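Bakos under-bench water filter: six months in

I should say up front that I don't think most people in this country need a water filter. Town water here is tested more often than anything you buy at the supermarket, and the people who turn up at the door with a vial and a colour chart are there to sell you something. So I came to the Bakos with my arms crossed. We'd moved to Grusside, where the tap water is safe and tastes like the bottom of a public pool, and my partner was sick of it. I lost the argument in November and the box arrived before I'd found another one.

The unit cost $452 from the Bakos website. It comes as a white housing the size of a loaf tin, two cartridges, a separate little tap, a coil of tubing and an instruction sheet that had been folded so many times the diagram of the valve was worn through. The box says 45 minutes to install. It took me most of an afternoon, and I've done a fair bit of plumbing for a person with no licence. The supplied hose is too short if your cold line comes up on the left, as ours does, and the adaptor they sell for this is extra. I bought one at the hardware store for less than Bakos wanted for the postage.

Then there's the tap. If you have a stone benchtop you'll either need a spare hole or a diamond bit and a strong stomach. We had a spare hole where the old soap dispenser used to be. If we hadn't, I'd have sent the whole thing back.

Does it work? On taste, yes. The chlorine goes. I didn't trust my own opinion after spending that much, so I poured glasses of filtered and unfiltered for my neighbour Veronika Kovács and didn't tell her which was which. She picked the filtered one every time and said the other tasted like swimming lessons. Tea is better. Ice is better. Coffee I can't tell, and I don't believe anyone who says they can.

On everything else, I have no idea, and neither do you. The brochure has a long list of things the cartridge "targets", a word that commits them to very little. I wrote and asked for the test results. I got back a PDF of the brochure. I wrote again and got a phone call from a pleasant bloke who told me the results were commercial in confidence. A filter that removes lead ought to come with a sheet of paper saying how much lead it removes and who checked. 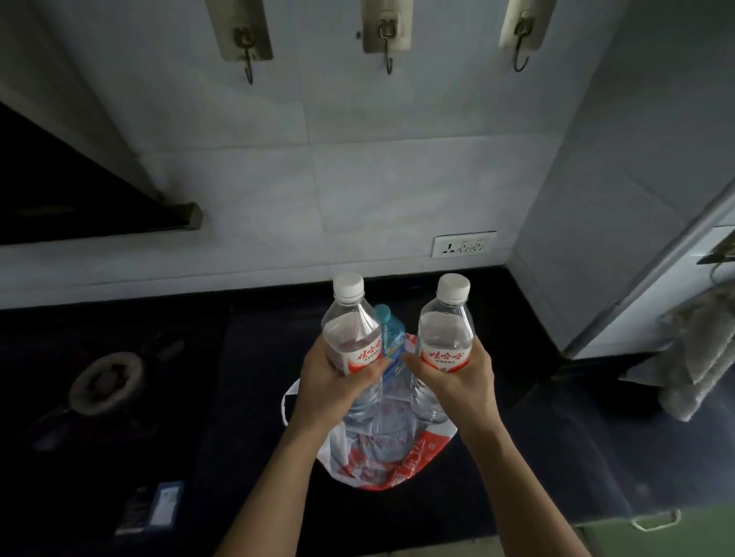 Running costs are where these systems make their money, and Bakos is no exception. The cartridges are rated for 741 litres, an oddly exact figure given there's no meter on the thing. What you get is a light on the housing that goes from green to red. As far as I can tell it's a timer, and it went red on us after a three-week holiday when the tap hadn't been touched. Replacements are $89 the pair. The usual line is that you'll save a fortune on bottled water, and that depends entirely on how much of it you buy. If you're forever unloading plastic bottles like those Wahaha ones from a shopping bag onto the kitchen bench, then do the sum, because the filter could well come out in front. We were buying a bottle on long drives and that was it. For us it has saved close to nothing, and I wish the sales page had the decency to admit there are households like ours.

Flow is slow. Filling a glass is fine, filling a pasta pot is a test of character, and I've gone back to using the ordinary tap for anything that's going to be boiled. You also need to run it for a bit first thing in the morning, as the water sitting in the line has a faint plastic taste. That improved after the first month but hasn't gone altogether.

One leak so far, a slow weep at the inlet fitting that I found when the dishwasher tablets had turned to paste. A new washer fixed it. Put a tray underneath and check it now and then.

I had a look at the alternatives. The Vekamine jug is $38, makes the water taste very nearly as good, and takes up half a fridge shelf. My brother-in-law Jenő Hajdu has the Dosturar, which screws onto the end of the tap, and he likes it, though it drips and he's had to replace the collar. If I were starting again I'd buy the jug and live with refilling it.

Good taste, poor flow, vague claims, dear cartridges. Three stars, and one of those is from my partner, who loves it. If they ever send me the lab results I'll come back and update this.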